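Gestalwood Community Larder
Progress report to the Mekham Fund, second period
September 10, 2023

Dear Kyung-hwa Ko,

Thank you again for your patience over the summer, and for the kind note you sent after the spring report, which I pinned up by the kettle. I had meant to write sooner, but August is always a muddle with the school holidays, and I wanted to have the new delivery round properly settled before telling you how it was getting on.

The short version is that we are now packing for 33 households each week, and that the second round, out to Sistari and the farms beyond it, has been running since the end of June. You may remember we were nervous about Sistari. The bus only goes there twice a day and people had been telling us for ages that they couldn't manage the trip in with bags. Woo-jin Ok drew up the route himself and then drove it in his own car on a wet Tuesday evening to see which lanes were passable, and I think we have changed only one stop since.

Packaging has taken up more of our time than I expected when I wrote the application. We had budgeted for new boxes, but the greengrocer in Shim lets us have flattened ones for nothing if we collect, so most of that line is still unspent and I would like to talk to you about moving it to fuel. 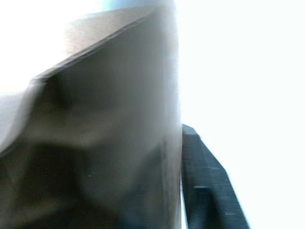 Brown cardboard, folded along the flap.

Fuel is the part of the budget that worries me. The Sistari round is longer than the town one by a good way, and we had based our sums on last winter's mileage. We are not overspent yet, but we will be by the new year if nothing moves. I have put the figures on the separate sheet, with the packaging money shown both ways so you can see what difference it makes.

On the food itself, the summer was generous. The allotments gave us beans, courgettes (so many courgettes) and a great many plums, and we ran four cookery mornings in the church kitchen to help people make something of it all. The plum chutney morning was the busiest, and several of the families who came have asked whether we would do one on soups.
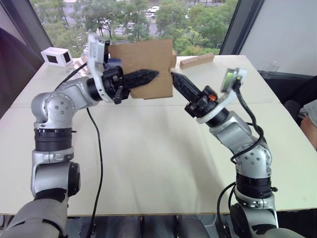 We did fall short in one place. I promised you a printed recipe booklet by now and it isn't ready. The recipes are gathered and typed, but the translations have been slow, and I would sooner it came out late than have half our households unable to read it. October looks realistic – please hold me to that.

We also lost a fridge in the July heat. The repair man came out the same day, bless him, but it was past saving, and we have been borrowing space from the school canteen. That arrangement ended with the holidays, so a replacement is now my most pressing job. I have two quotes and will send them on this week.

For the coming months we hope to keep both rounds going every week, finish the booklet and start the soup mornings. You would be very welcome at any of them, and there is still chutney if you would like a jar.

With warm thanks from all of us at Gestalwood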